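Section 3: Laying and Fixing the Mat

Fernden Table Mat, all sizes

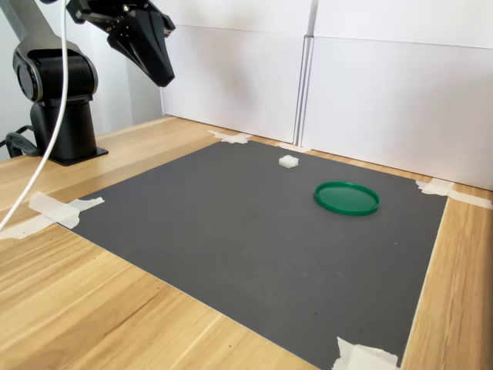

The Fernden mat is made to lie flat on a finished tabletop and to be held there either with tape or with the Stolar edge strips described in Section 4. Tape is the usual choice for a table that will be used for something else later. It goes on at the corners and along the edges, as on the dark gray mat shown, where white masking tape holds the mat to a honey-colored wooden top and a wide band of wood is left bare on one side. The mat does not have to reach the edges of the table, and it does not have to lie parallel to them.

Read the whole section before unrolling the mat. A mat that has been taped while still curled has to be lifted and laid again.

3.1 What you need

The mat
Masking tape or the Eren low-tack tape from the accessory pack
Two clean cotton cloths
A mild dish soap and warm water
A soft pencil
Scissors
A few flat weights, such as hardcover books

The mat is 2 mm thick. The Raltberg size is 1,000 mm long and the Raltberg Long is 2,000 mm long. The size is printed on the label around the roll. Keep the label if you think you may return the mat.

Do not use packing tape, duct tape or carpet tape on a wooden tabletop. These can pull the finish off when they are removed, and the adhesive they leave behind is hard to clean out of the grain.

3.2 Checking the tabletop

1. Wipe the tabletop with a damp cloth and a little dish soap. Go with the grain.

2. Wipe again with plain water and dry with the second cloth.

3. Look across the surface from a low angle, with the light in front of you. Crumbs, dried glue and old tape residue show up best this way. Anything larger than a grain of sand will be felt through the mat.

4. Press a short piece of tape onto a part of the top that will not be seen. Leave it for an hour and peel it back slowly. If the finish dulls, lifts or changes color, do not tape the mat to this table. Use the edge strips.

Note: Oiled and waxed tops hold tape poorly. If the table has been oiled recently, wait until a dry cloth rubbed on the surface comes away clean. Depending on the oil this may take several days.

Note: A new varnish needs longer than it seems to. Go by the time on the can for full cure, which is not the same as the time for touch dry.

3.3 Unrolling and resting the mat

1. Cut the paper band with scissors. Keep the blades pointed away from the roll.

2. Unroll the mat on the floor or on the table with the speckled side up. The plain side goes against the wood.

3. Roll the mat loosely in the opposite direction, hold it for a minute, and let it open.

4. Lay it flat and put a weight near each corner. Leave it overnight. In a cold room it may need a second night.

The mat has rested long enough when the weights can be taken off and the corners stay down without help. A slight wave along a long edge is normal and will be taken out by the tape.

Caution: Do not use an iron, a hair dryer or a heat gun to flatten the mat. Heat shrinks it unevenly and the wave becomes permanent.

New mats have a smell from the packaging. It fades in a few days with a window open. Washing the mat before use makes no difference to it.

3.4 Positioning

1. Decide which side of the table you will sit or stand at, and place the mat from that side. Most people want the front edge of the mat within easy reach of the forearms.

2. Leave bare wood wherever something heavy or fixed has to stand. A lamp base, a vise or any other item with a foot of its own is better on the hard top than on the mat, where it will leave a dent.

3. Keep cables off the area where the mat will lie. Route them around it. A cable running underneath makes a ridge, and the mat wears through along the top of the ridge first.

4. If the table stands against a wall, leave a gap at the back wide enough for two fingers. You will need to get at that edge to tape it, and later to lift it.

5. Mark the corners lightly on the wood with the pencil.

The mat may be turned at an angle to the tabletop if that suits the work. On a wooden top with a strong grain, an angled mat can look crooked even when it is where you want it. Measure from the table edge if you are unsure — the grain is not a reliable guide.

3.5 Taping

Use short pieces. A piece as long as your hand is wide is enough for a corner. Long strips along a whole edge look neater on the first day but tend to lift in the middle, and dirt collects under them.

1. Take the weights off one corner only.

2. Wipe the top of the corner with a dry cloth. Tape does not hold on dust, and the speckled surface holds more dust than a smooth one.

3. Tear or cut a piece of tape. Lay half of it on the mat and the other half on the wood. At a corner it may run straight across the point.

4. Press from the mat outward. Run a fingernail along the step where the mat ends so that the tape follows it down to the wood and does not bridge it.

5. Go to the opposite corner, not the next one. Smooth the mat toward it with the flat of your hand, then tape as before.

6. Tape the remaining corners.

7. Check the edges. Where an edge lifts, add a piece at the highest point. The Raltberg size normally needs only one or two of these. The Raltberg Long needs them on both long sides.

8. Rub out any pencil marks still showing.

Do not stretch the mat to reach a pencil mark. If it falls short, the mark is in the wrong place or the mat has shifted. A stretched mat will pull its own tape loose within a week or so, usually at night when the room cools.

Note: White tape is easy to see on a dark mat, and this is useful in the first weeks, when you will want to notice a loose piece before a sleeve catches it. Gray tape is included in the accessory pack for those who prefer it.

3.6 First use

Leave the tape alone for an hour before putting any sideways load on the mat. Then push gently on each edge with one hand. The mat should not creep. If it does, press the tape down again, and if it still creeps, replace that piece — pressing harder a third time does not help.

Small pale specks and light scuffs on the surface are part of ordinary use. Most specks are lint and come off with a damp cloth or with a loop of tape, sticky side out, dabbed over the area. Scuffs from hard items can be rubbed down with a fingertip and a drop of water. They will still show under a low light.

Things that should not be put directly on the mat:

Pans or dishes straight from the stove or oven
Soldering irons, with or without a stand
Open bottles of solvent, nail polish remover or lighter fluid
Wet clay
Anything on small metal feet, unless a saucer or a piece of cardboard is put under it

3.7 Replacing tape

Masking tape ages. In a sunny room it becomes brittle and begins to bond with the finish. Replace it once a month in summer and every second month otherwise. Eren tape may be left twice as long.

1. Lift one end of the piece with a fingernail. Do not use a knife.

2. Pull it back low over itself, slowly, along the grain where possible.

3. If the tape tears, warm it with your palm and start again from the other end.

4. Remove residue from the wood with a cloth and a drop of cooking oil, then wash the spot with soap and water and dry it. Oil left on the wood will keep the next piece from sticking.

5. Put the new piece in the same place.

Change one piece at a time. If all of them are taken off at once the mat has to be positioned again from 3.4.

3.8 Lifting the mat

Remove all of the tape first. Lift from a short side and roll the mat with the speckled side out. Do not fold it. Wood that has been covered for a long time may be lighter or darker than the wood around it, most noticeably on pale tops in a bright room. The difference usually evens out after some weeks in daylight.

Store the roll lying down, in a dry place, with nothing on top of it.

Section revised 11th October. Replaces the loose sheet supplied with earlier rolls.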